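동아리 소개
이르크소프(Irkthorpe) 학생 로봇 조작 동아리

인사말

안녕하세요. 이 페이지를 방문해 주셔서 감사합니다. 저는 동아리의 지도를 맡고 있는 Lesia Romaniuk입니다. 한국어는 저의 세 번째 언어이기 때문에 문장이 조금 딱딱할 수 있습니다. 학생들이 고쳐 주겠다고 했지만, 소개 글은 제가 직접 쓰고 싶었습니다. 뜻이 분명하지 않은 곳이 있으면 메일로 알려 주십시오. 다음 학기에 페이지를 새로 고칠 때 반영하겠습니다.

우리 동아리는 이르크소프 학교의 방과 후 모임으로 시작했습니다. 처음에는 바퀴가 달린 작은 로봇을 만들어 선을 따라가게 하는 모임이었습니다. 그 활동도 재미있었지만, 학생들은 점점 물건을 잡고 옮기는 일에 관심을 가지게 되었습니다. 그래서 지금은 로봇 팔로 일상의 물건을 다루는 연습을 중심으로 활동합니다. 현재 회원은 22명이고, 중학교 3학년부터 고등학교 3학년까지 함께 있습니다.

무엇을 배우는가

산업용 로봇은 보통 같은 모양의 부품을 같은 자리에서 집습니다. 우리 학생들이 다루는 것은 집에 있는 물건입니다. 책, 필통, 장갑, 인형, 그리고 가방입니다. 모양이 일정하지 않고, 누르면 들어가고, 한쪽을 당기면 다른 쪽이 따라 움직입니다. 사람에게는 매우 쉬운 일이지만 로봇 팔에게는 많은 준비가 필요합니다.

이번 학기의 과제는 가방입니다. 과제의 이름은 학생들이 정했고 '브레니아(Brenia)'라고 부릅니다. 이름의 뜻을 물어보았는데, 뜻은 없고 발음이 마음에 들었다고 합니다. 과제의 내용은 두 개의 팔이 협력하여 책상 위의 가방을 바르게 놓고, 지퍼를 열고, 정해진 물건을 넣는 것입니다. 한 팔이 가방을 누르고 있는 동안 다른 팔이 일해야 하므로 두 학생의 호흡이 중요합니다. 한 학생이 왼쪽 팔을, 다른 학생이 오른쪽 팔을 담당하고, 수업의 절반이 지나면 서로 역할을 바꿉니다.
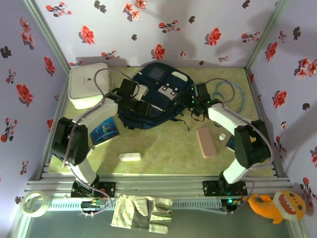 브레니아 과제. 두 팔이 남색 가방 쪽으로 뻗어 있다.

작업대에는 일부러 여러 가지 물건을 함께 둡니다. 깨끗한 책상에서만 성공하는 동작은 실제 생활에서 쓰기 어렵다고 저는 생각합니다. 물건의 자리는 매번 다르게 정합니다. 처음에 학생들은 이것을 불편하게 여겼습니다. 어제 잘 되던 동작이 오늘 안 되기 때문입니다. 그러나 한 달 정도 지나면 학생들은 좌표를 외우지 않고 물건의 모양을 먼저 봅니다. 저에게는 그 변화를 보는 것이 이 일에서 가장 기쁜 부분입니다.

벽의 꽃무늬에 대해서도 질문을 자주 받습니다. 학생들이 투표로 골랐습니다. 저는 회색을 추천했습니다.

수업은 이렇게 진행됩니다

정규 모임은 매주 월요일 방과 후이며, 한 번에 90분입니다. 앞의 45분은 두 사람씩 팔을 조종하는 연습이고, 나머지 45분은 기록을 함께 보면서 이야기하는 시간입니다. 신입 회원들은 두 번째 시간이 지루할 것이라고 예상합니다. 그런데 실력이 느는 것은 대부분 이 시간입니다. 팔이 왜 끈에 걸렸는지, 왜 집게가 천을 너무 많이 물었는지, 화면을 멈추고 천천히 보면 조종할 때 보지 못한 것이 보입니다.

기록은 두 가지 방향에서 합니다. 작업대 전체를 보는 카메라가 있고, 집게 가까이에 달린 작은 카메라가 있습니다. 전체 화면으로는 두 팔의 거리를 확인하고, 집게 쪽 화면으로는 천의 주름, 지퍼의 위치, 잡을 수 있는 고리 등을 확인합니다. 가방 과제에서는 집게 쪽 화면을 더 오래 봅니다. 남색 천은 그림자와 잘 구별되지 않아서, 학생들은 밝은 회색 띠를 기준으로 삼아 방향을 설명하는 습관이 생겼습니다. "띠의 왼쪽 끝에서 조금 위"와 같은 표현을 우리 교실에서 많이 들을 수 있습니다.

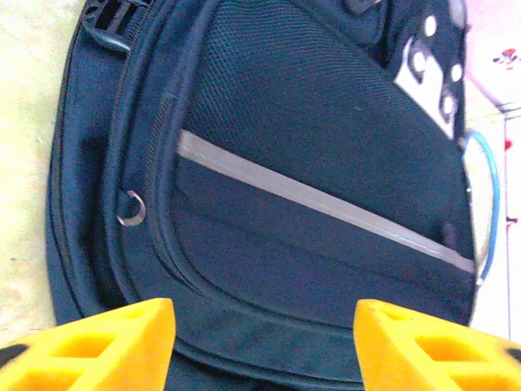 집게 쪽 카메라로 본 가방 앞주머니. 아래의 노란색이 집게의 두 손가락이다.

각 팀은 연습 일지를 씁니다. 일지의 양식은 간단합니다. 무엇을 시도했는지, 어디에서 멈추었는지, 다음 사람이 알아야 할 것이 무엇인지 적습니다. 실패한 시도도 성공한 시도와 똑같이 적어야 합니다. 일지는 교내 저장 공간인 '플로텐트(Plotent)'에 올리고 모든 회원이 읽을 수 있습니다. 졸업한 선배가 쓴 일지를 읽고 문제를 해결한 팀도 있었습니다.

팀 소개

동아리 안에는 세 팀이 있습니다.

룩(Lục) 팀은 조종을 연구합니다. 팀 이름은 베트남어로 초록색이라는 뜻이고, 베트남에서 온 회원이 제안했습니다. 이 팀은 두 사람이 말을 적게 하면서도 동시에 움직일 수 있는 신호를 만들고 있습니다. 지금 쓰는 신호는 "잡음", "기다림", "놓음" 세 단어입니다.

정비 팀은 팔과 집게, 케이블을 관리합니다. 모임 시작 전에 나사와 케이블을 점검하고, 이상이 있으면 그날의 연습을 취소할 권한이 있습니다. 저도 이 결정을 바꿀 수 없습니다. 지난 학기에 한 번 취소되었고, 그날은 모두 케이블 정리를 배웠습니다.

기록 팀은 영상을 정리하고 이름을 붙입니다. 조용한 일이지만 꼼꼼한 학생에게 잘 맞습니다. 프로그래밍을 배우고 싶은 학생도 이 팀에서 시작하는 경우가 많습니다.

팀은 학기마다 바꿀 수 있습니다.

발표와 대회

매년 12월에 교내 발표회를 엽니다. 가족과 이웃도 오실 수 있습니다. 발표회에서는 미리 녹화한 영상을 보여 주지 않고 그 자리에서 시연하는 것을 원칙으로 합니다. 그래서 실패할 때도 있습니다. 작년 발표회에서는 필통이 책상 밖으로 떨어졌고, 발표하던 학생이 그 이유를 침착하게 설명하여 큰 박수를 받았습니다.

지역 학생 로봇 대회의 조작 부문에도 참가합니다. 대회에는 동아리 전체가 아니라 희망하는 학생만 나갑니다. 대회에 나가지 않아도 동아리 활동에 불이익은 전혀 없습니다.

안전 규칙

팔이 켜져 있을 때는 작업대 안에 손을 넣지 않습니다.
물건의 위치를 바꿀 때는 두 조종자가 모두 "멈춤"이라고 말한 뒤에 바꿉니다.
긴 머리는 묶고, 목걸이와 늘어지는 끈은 벗어 둡니다.
음식과 음료는 복도 쪽 책상에만 둡니다.
모르는 소리가 나면 먼저 전원을 끄고, 그다음에 이유를 생각합니다.

가입 안내

신입 회원은 학기 초에 모집합니다. 시험은 없습니다. 로봇이나 프로그래밍 경험이 없어도 됩니다. 다만 월요일 모임에 꾸준히 나올 수 있어야 합니다. 두 사람이 한 조이므로 한 사람이 빠지면 짝도 연습을 하기 어렵습니다. 참관은 한 번에 40분 동안 가능하며, 미리 신청해 주시면 학생이 직접 안내해 드립니다.

재료비는 학교에서 부담합니다. 개인 노트북은 필요하지 않습니다. 집에서 쓰지 않는 가방, 필통, 부드러운 인형을 기증해 주시면 연습에 큰 도움이 됩니다. 지퍼가 조금 뻑뻑한 것도 좋습니다. 유리 제품과 날카로운 물건은 받을 수 없으니 양해해 주십시오.

학부모님의 질문도 환영합니다. 저는 전화보다 글로 더 정확하게 대답할 수 있으므로, 될 수 있으면 메일로 보내 주시기 바랍니다. 메일 주소는 학교 홈페이지의 교직원 목록에 있습니다.

이르크소프 학생 로봇 조작 동아리
지도 교사 Lesia Romaniuk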